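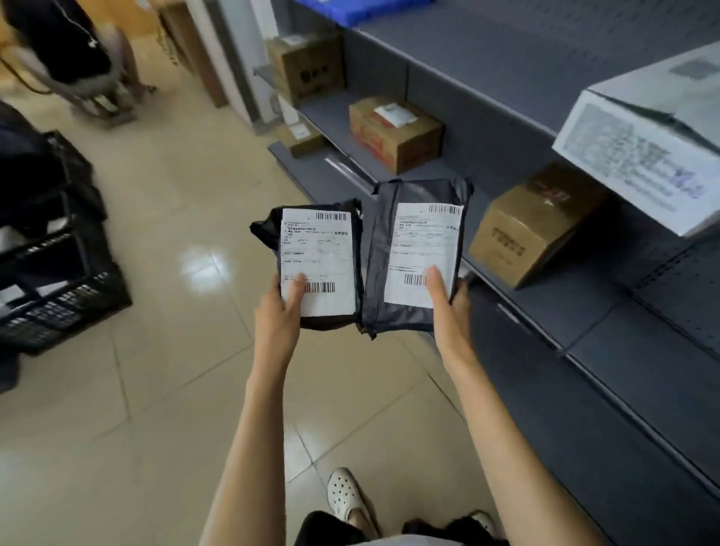

Two mailers, two labels, thumbs on both. Rule six has opinions about the thumbs.

I went to the Trostanon open day expecting robots and came home with a rule book. It's 32 pages, spiral bound, and the coffee ring on the cover was there when they gave it to me.

Trostanon runs parcel pickup rooms, the kind where you read out a code and somebody goes looking along the shelves. It would like machines to do some of the looking. Before that it needs to agree with itself on how the looking is done, and the open day was mostly about this. There was a sandwich table, but you had to get through the handling rules first.

Our host was Rochelle Zamora, who wrote most of them. She started with the one everybody breaks, which is rule six: when two parcels are compared, both labels face up and no finger crosses a barcode. She asked for a show of hands on who thought they could manage that. Plenty of hands. Then she passed out soft plastic mailers and we all put our thumbs straight on the print. A mailer has no proper edges, so you grab it where it feels solid, and where it feels solid is the label. I did it three times, the third time while reading rule six aloud.

A gripper will do the same if it learns from people like me, and so the rules are written for the people first. Zamora's team had gone through 3000 recorded pickups and thrown out 2443 of them for one breach or another. I asked if that was discouraging. She said it was March when they got the number and she had felt better by summer.

Some of the others, from my notes:

Rule two. Nothing on the floor in the walking lane. Crates count. Bags on crates count. This one came up more often than any other during the tour, usually as somebody stepped around something.

Rule nine. Boxes go on the shelf with the label toward the aisle. Big ones may not stick out past the shelf edge, where an arm or a forehead can find them.

Rule eleven. Closed shoes for anyone in the room while a machine is moving. Clyde Calloway, on the safety side, told us the argument over clogs had taken up two meetings. The ruling is on page 14, and it has a footnote, and the footnote has an exception.

Rule seventeen. If a person comes within arm's reach, the machine stops and stays stopped until someone presses the button. It doesn't get to decide the person looks harmless. I liked this rule best and would extend it to shopping carts.

After the sandwiches Eun-seong Won took us through labels. Small print is no use to a camera at arm's length, so the machine is only allowed to trust the barcode, and if the barcode won't read it has to put the parcel down and ask. "Guessing is a breach," he said, and wrote it on the board. A man from Kushwaha wanted to know what happens if it guesses right. Still a breach. He wrote that on the board too.

We did see an arm move, at the end, behind a yellow line. It picked up one mailer, turned it over, and held it with the label clear. Then a visitor leaned over the line for a better look and it stopped dead. The button was on the far wall. Calloway walked over, pressed it, walked back, and another visitor leaned in. I believe page 20 is being revised.

Parking is behind the building and badly signed. Bring the letter or they won't let you past the desk.

Rafferty Haddad, 25/09/2025

We use cookies to remember your settings. Accept | Manage choices
Contact | © Beniston Visits | Back to top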